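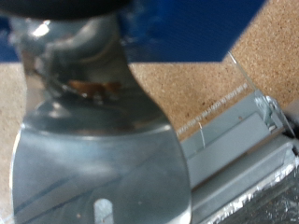 Bart Maes wrote to ask whether the second season of Ginia would ever come out on disc with the original Italian sound, as he had given up on finding it anywhere but on a streaming service that kept moving it around. We had quite a few letters along those lines, Bart, and we're very happy to be able to answer all of them at once with a yes!

Ginia: The Complete Second Season
Blu-ray box set, 4 discs, with booklet
Released by Cavimwood
In stock from July 3, 2021

If you are new to the series, a few words first (and if you are, please do start with season one, which we also carry, and then come back to us). Ginia is the story of a young notary's clerk in a lakeside town who finds the same signature on papers signed thirty years apart, and who can't quite bring herself to tell anyone. Ada Valentini plays her, and plays her so quietly in the early episodes that you may wonder what all the fuss is about, until the dinner at the end of episode four, after which we don't think you'll wonder anymore.

Season two picks up in February, with the hotel closed for the winter and the Greletti family back in the big house. Clémence Courtois joins the cast as the sister who was only ever a voice on the telephone before, and Leonardo Farina, who had written most of the first season, takes over as director for the whole run. It's a slower season in some ways, with a good deal more snow, and a last half hour that had our whole office arguing over lunch. We won't say a word about it on this page, and we'd be grateful if you left it out of your customer reviews as well.

What's in the box

All 11 episodes are included, in the order they were first shown, with the longer cut of the finale that was trimmed for broadcast. The sound is the original Italian, with an English dub on a separate track for anyone who prefers it. Subtitles are in English, French and Dutch, and the English ones have been newly done for this edition, so the card game in episode six finally makes sense.

On the fourth disc you'll find a long conversation between Farina and Courtois, a set of deleted moments from the El Sherbiny storyline (the jeweler's shop has a whole extra scene, and it's lovely), and the two trailers. Gaetano Messina has recorded a commentary for the first and last episodes, talking mostly about the music, and he is wonderfully good company.

The booklet runs to 56 pages and has an episode guide, some of the costume drawings and a map of the town. Please be a little careful with the episode guide, as it does give things away from the third page on.

Good to know before you order

The discs are region-free and will play on any Blu-ray player. There is no DVD edition of this season planned at the moment, and there's no download code in the box. Running time is 880 minutes with the extras included.

The first 500 copies come in a stiff slipcase with the winter artwork. Once those are gone we'll be sending out the standard case, which has the same discs and the same booklet inside, and we'll change the wording here when that happens. If you'd like a slipcase to match the one you have from season one, add a note at checkout and we'll do our best for you.

Orders are packed in a padded carton and usually leave us within two working days. If a disc arrives scratched or loose in its tray, write to us with your order number and we'll send a replacement.

Also available: Ginia: The Complete First Season; Ginia: Music from the Series (CD)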